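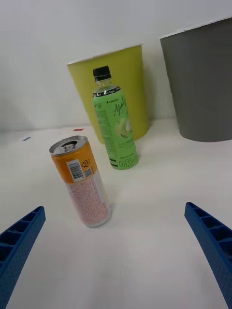 그림 7-1. 손목 카메라 시점. 파란 핑거 두 개 사이로 캔, 그 뒤쪽에 음료 병과 연두색 통, 오른쪽에 회색 통.

7장. 그리퍼 이상 시 조치 (캔·병 분류 셀)

적용 대상: Plakari 그리퍼 + Huanca 제어반 조합. 다른 조합은 이 장 쓰지 말 것.
작성: Felicja Malinowski / Jundorura 현장지원
개정: 19/02/2025

급하게 정리한 판임. 빠진 내용은 4월 개정판에 넣을 예정. 그때까지는 이 장이 기준.

7.1 증상

오류 코드 93. 화면 문구는 "파지 확인 실패". 대부분 아래 중 하나로 나타남.

- 핑거가 닫혔는데 물체가 없다고 나옴
- 물체를 잡고 들다가 놓침. 캔이 옆으로 굴러감
- 핑거가 끝까지 안 닫히고 중간에 멈춤
- 캔을 잡으러 가다가 뒤쪽 병을 건드림

마지막 경우는 코드가 안 뜰 수도 있음. 코드가 없다고 정상으로 보면 안 됨. 병이 넘어졌으면 코드 93과 똑같이 처리.

7.2 시작 전 주의

경고: 팔이 멈춰 있어도 구동 전원은 살아 있음. 코드 93은 일시정지 상태일 뿐이고 비상정지가 아님. 손 넣기 전에 반드시 7.3의 1~4번부터.

경고: 물체가 물려 있는 상태에서 공압을 바로 빼면 떨어짐. 내용물이 든 캔은 특히 조심. 발등 조심.

주의: 핑거 안쪽 리브에 손가락 넣지 말 것. 칸이 뚫려 있어서 닫힐 때 끼임.

주의: 터진 캔이나 새는 병이 있으면 작업 중단. 액체가 손목 커넥터 쪽으로 튀었으면 재기동 금지, 바로 7.8로.

7.3 안전하게 멈추기

1. 제어반의 비상정지 누름. 티칭 펜던트에 있는 것을 눌러도 됨.
2. 화면에 "구동 차단" 뜨는지 확인. 안 뜨면 주전원 차단.
3. 잠금장치 걸고 꼬리표 달기. 혼자 작업해도 생략 불가.
4. 8초 대기. 잔압이 빠지는 시간임.
5. 물려 있는 물체가 있으면 한 손으로 아래를 받침. 다른 손으로 수동 해제 레버를 천천히 돌림.
6. 물체를 빼서 작업대 밖으로 옮김. 쓰레기통에 바로 넣지 말 것. 원인 확인할 때 다시 필요함.

참고: 레버가 뻑뻑하면 억지로 돌리지 말고 4번부터 다시. 잔압이 남은 경우가 많음.

7.4 핑거 점검

1. 좌우 핑거를 눈으로 비교. 한쪽만 휘었거나 벌어져 있으면 교체.
2. 리브 사이에 이물질 있는지 확인. 라벨 조각, 굳은 음료 찌꺼기가 잘 낌. 마른 솔로 털어냄.
3. 돌기 있는 바깥면을 젖은 천으로 닦고 완전히 말림. 알코올 쓰지 말 것. 표면이 굳음.
4. 핑거 뿌리 쪽 갈라짐 확인. 손으로 살짝 젖혀 보면 잘 보임. 실금도 교체 대상.
5. 고정 나사 2개 조임 상태 확인. 헛돌면 나사만 바꾸지 말고 브라켓까지 같이 교체.

참고: 핑거는 좌우 한 벌로만 교체. 새것과 쓰던 것을 섞으면 닫히는 위치가 틀어져서 코드 93이 또 뜸. 이걸로 재방문하는 경우가 제일 많음.

개폐 1,415회마다 핑거 점검이 기본 설정임. 카운터는 설정 > 유지보수 > 그리퍼. 점검 후 직접 0으로 돌려야 함. 자동으로 안 돌아감.

7.5 물체 배치 점검

핑거가 멀쩡하면 다음은 배치. 그림 7-1처럼 키 큰 캔이 앞에 있고 병이 오른쪽 뒤에 있는 배치에서는 아래를 확인.

1. 손목 카메라 화면을 띄움. 펜던트에서 보기 > 손목.
2. 잡을 캔이 두 핑거 사이에 들어오는지 확인. 한쪽으로 치우쳤으면 접근 자세를 다시 가르침.
3. 캔과 뒤쪽 물체의 간격 확인. 화면으로만 판단하지 말 것. 화면에서는 떨어져 보여도 실제로는 핑거가 닿을수 있음. 7.3 상태에서 위에서 내려다보고 확인.
4. 병이 통 앞을 가리면 윤곽 인식이 흔들릴 수 있음. 병을 통 앞에서 옆으로 옮기고 다시 인식시킴. 그래도 윤곽이 통까지 묶여 나오면 Villow 인식 설정에서 배경을 새로 등록.
5. 통 위치를 손으로 옮겼으면 투입 위치도 다시 저장. 안 하면 통 테두리에 캔을 찍음.

주의: 작업대 위 색 표시를 떼거나 새로 붙이지 말 것. 지워졌으면 현장지원에 연락. 비슷한 색 테이프로 임의 보수 금지.

7.6 파지력 재설정

핑거 교체했으면 무조건 실시. 교체 안 했으면 7.4, 7.5로 해결 안 됐을 때만.

1. 작업대에서 물체를 모두 치움.
2. 잠금장치 해제, 사람 모두 물러난 것 확인, 비상정지 복귀.
3. 펜던트에서 저속 모드 선택. 자동 모드에서는 메뉴가 안 열림.
4. 그리퍼 > 영점 > 실행. 핑거가 한 번 닫혔다 열림. 손대지 말 것.
5. 빈 캔 하나를 놓고 시험 파지. 캔이 찌그러지면 한 단계 내림. 미끄러지면 한 단계 올림.
6. 내용물이 든 캔으로 바꿔서 반복. 빈 캔에서만 맞춰 놓으면 들다가 놓침.
7. 병으로 한 번 더. 뚜껑이나 목을 잡지 말고 라벨 있는 몸통을 잡게 할 것.
8. 저장. 저장 안 하고 모드를 바꾸면 이전 값으로 돌아감.

경고: 미끄러진다고 파지력을 최대로 올리지 말 것. 든 캔이 터질 수 있음. 두 단계 올려도 미끄러지면 힘 문제가 아니고 핑거 표면 문제임. 7.4로 돌아감.

7.7 재기동

1. 코드 93 해제: 알람 > 이력 > 확인. 확인 버튼은 길게 누름.
2. 저속으로 한 바퀴 돌림. 접근, 파지, 들기, 투입까지 눈으로 따라감. 한 손은 비상정지 옆에.
3. 이상 없으면 자동 모드로 전환.
4. 점검 일지에 코드, 조치 내용, 교체 부품 적음. "재부팅함"이라고만 적으면 안 됩니다. 어떤 물체를 잡다가 났는지 꼭 적을 것.

7.8 바로 멈추고 연락할 경우

- 비상정지를 눌렀는데 팔이나 핑거가 움직임
- 영점 실행 중 핑거가 한쪽만 움직임
- 손목 카메라 화면이 검게 나오거나 멈춰 있음
- 손목 커넥터에 액체가 들어감
- 재기동 후 같은 물체에서 코드 93이 또 뜸
- 사람에게 닿음. 다치지 않았어도 해당

이 경우 주전원 내리고 잠금 유지. 알람 이력은 지우지 말 것, 원인 찾을 때 그것부터 봄. 연락할 때 제어반 안쪽 명판의 일련번호와 카운터 값을 같이 알려 주세요. 카운터는 전원 내리기 전에 적어 둘 수 있으면 적고, 위험하면 그냥 내릴 것.

교체 부품 주문은 9장, 인식 설정 초기화는 부록 나 참조.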